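Vorkano hands on the Willoreo two-arm base: worth the money?
3 min read

LuciaBarrios
Hi everybody! I promised in the January thread that I'd report back once I'd spent real time with the Vorkano hand kit, and I'm sorry it took me so long (life, kids, a move, you know how it goes). We paid 2000 for the pair with the cable set, plus 443 for the extended support plan, which I'll get to. Drirkwood handled the order and they were lovely on the phone.

Grip first, as that's what most of you asked about. I do nearly all my testing with light cups in the kitchen, because they slide and tip if the fingers close unevenly, and you learn a lot from that.

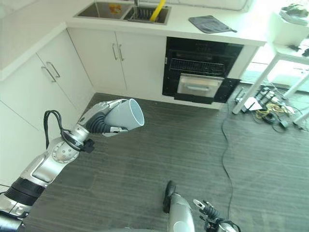 Cup held low, fingers around the base. Cable loop at the wrist is the stock one.

I like a low hold because it leaves the rim clear for whatever comes next. Getting it set up took me 2 evenings, and most of that was me reading the manual in the wrong order. The loop of cable at the wrist is my one gripe on this side. It stands up higher than I'd like and I worry about it catching on cabinet handles.

The fingertips are the part I'd buy again tomorrow. They're dark and rubbery on the ends with metal above, and the ribbed cover over the back of the hand wipes down nicely, which matters a great deal in a house where somebody is always cooking!

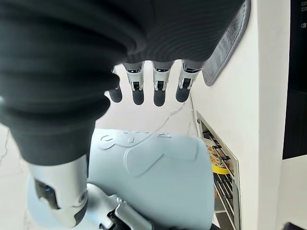

Support plan and spares
I've called them 4 times. Three calls were great, and on the last one I was put on hold for almost my whole lunch. Spare fingertips do come with the plan, so if you're rough on them it may pay for itself.

tejada_h
Thanks for writing all this up, Lucía, it's just what I was hoping for. I have to disagree on the plan, though. I skipped it, bought tips one by one, and I'm well ahead. For a home user I think it's a lot to ask.

Teodoro Collado
I'd go the other way, Hugo, with respect. I look after a set at the Cabello workshop and we're hard on fingertips. Having somebody to call has saved me more than one bad afternoon. Also, Lucía, try turning that cable clip a little toward the forearm before you tighten it. Mine sits a good bit flatter now.

uriel_d
Can I ask how it does with a drawer? My mother's place has heavy ones and that's the whole reason I'm looking. Cups are nice but she can manage cups.

LuciaBarrios
Fair question, Uriel! Mine are light and I wouldn't want to promise you anything about heavy ones. Ask Drirkwood for a home demo before you pay, they offered me one. And thank you Teodoro, I'll try the clip tonight.

Hernán R.
Do ask for the demo. I didn't, and I ended up sending my first set back because it was the wrong size for the arms I had. They were decent about it, but I paid the shipping.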